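Adanech Birhane is eating toast when she picks up my call, and she doesn't stop, which I liked her for straight away. She makes mobile games by herself under the name Bomura, and if you've lost any evenings this year to Tulholm, the one with the ferry and the grumpy islanders, she's the person to blame.

I've played far too much of it (level 861, thanks for asking) so I started with the thing I really wanted to know. Why is the ferry so slow?

"Everybody asks me that!" she said. "It was slower. In the first build you could put the phone down and make a sandwich. I thought it was lovely and calm. My sister played it for ten minutes and said it was like waiting at the dentist's."

The ferry got faster in March, along with the lantern shop and the second harbour. There was meant to be a third harbour too, called Jaramillo, but it kept crashing older phones and she pulled it the night before the update went out. You can still see its name on the map if you scroll far enough left. She says it's coming back, only smaller. 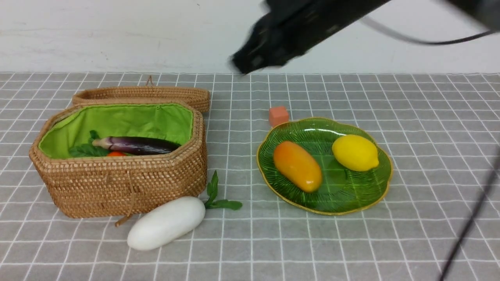
We got on to money, because you can't talk about phone games for long without it. Tulholm costs nothing to download and there's one thing to buy, a pack of 100 shells, and that's your lot. No energy bar, no timer, no advert popping up when you miss a jump.

"I did try adverts," she told me. "I put them in my first game, Flulel, and I hated opening it. My own game! I'd sit there waiting fifteen seconds to close a thing about a castle."

I never played Flulel and I'm told I can't now. She took it down when she couldn't face fixing it for yet another version of the phone software. People still write to her about it, and she still feels a bit guilty.

She reads all her messages, by the way. When we spoke there were 1529 in the inbox, most of them about the fishing. I said the fishing was too hard. She laughed for quite a while and said I was holding the line too long, let go when the float dips the second time. (I've tried this since. I caught a boot.)

So what's next? She's working on saved games you can move from one phone to another, and after that proper sound for the rain, which at the moment is her shaking a box of rice in the wardrobe.

"I'll miss the rice," she said. "But it does sound like rice."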